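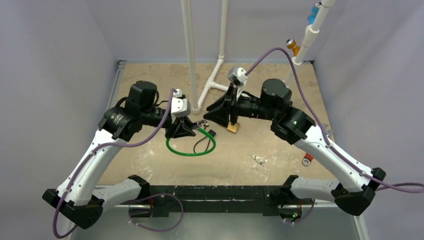
*The two-arm bench at Lilthorpe, with the green hose and its metal fitting between the grippers.*

## Starnomia two-arm bench: open day, 1 May 2026

Come and see the bench up close! We're opening the Lilthorpe workshop for the day, and the two-arm station will be going through its plumbing and hose jobs from the first group to the last.

Both arms mount along the front beam and face each other over a plain wooden table, so one can steady a part while the other works on it. The hose job is everyone's favourite (ours too). A bendy hose never sits the same way twice, and watching two grippers sort that out between them is a real treat. The white pipework at the back stays up all day, blue and orange fittings included.

**What you need to know**

- Groups of 8, on the floor for nearly 23 minutes each
- Seung-woo Sung runs the bench and will happily stop to answer questions
- Yaneth Benavides has the grippers out on a side bench, and you're welcome to handle them
- Closed shoes, please, and hair tied back near the beam

**Bench details**

- Working reach used in the demo: 600 mm per arm
- Fingers: angular, black, swappable by hand
- Cabling: purple, run along each arm

Parking is off the Simville road, behind the paint colour shop. Book through the Villanueva front desk.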